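Simulation Notes: Setting Up the Two-Arm Cell

March 26, 2023

The Torvik living room cell now runs on the new controller build. Lovisa Öberg spent most of the past two weeks on the setup, and anyone who opens the old cell from December should switch over before starting new work.

Most of the changes are in the arms. The left and right sides carry different grippers, so each has its own tool file. The old build read one file for both, and the right side came up with the wrong tool length. Load the left file first, then the right, and check the joint zeros on both sides before you enable motion.
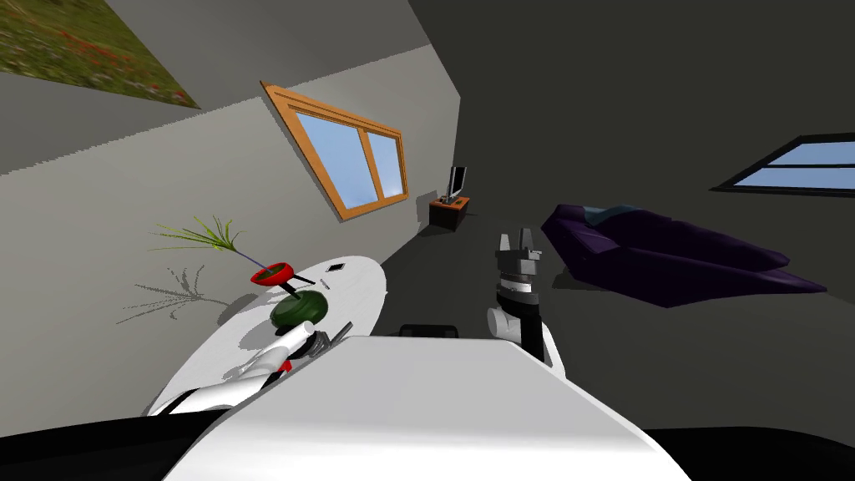
The left arm down at the table, with the right arm raised and its gripper open.

The tabletop collision margin is set to 4 mm. Please leave it there. With a smaller value the left arm stops with fault 106 when its links run low over the table, and clearing the fault means a full reload of the cell.

The head view is tilted in this setup. Camera calibration is saved with the cell, so don't level the view by hand. If the room does not line up with the saved reference, run the Drolov check and send the log to Lovisa.

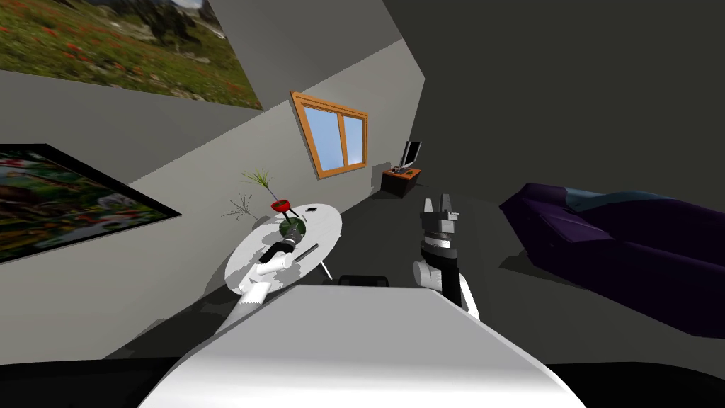
Park the right arm upright when only the left one is working. That keeps it clear of the table and saves time on the next start. Maintenance resets go in the shared log under Niker, with the build number and your initials.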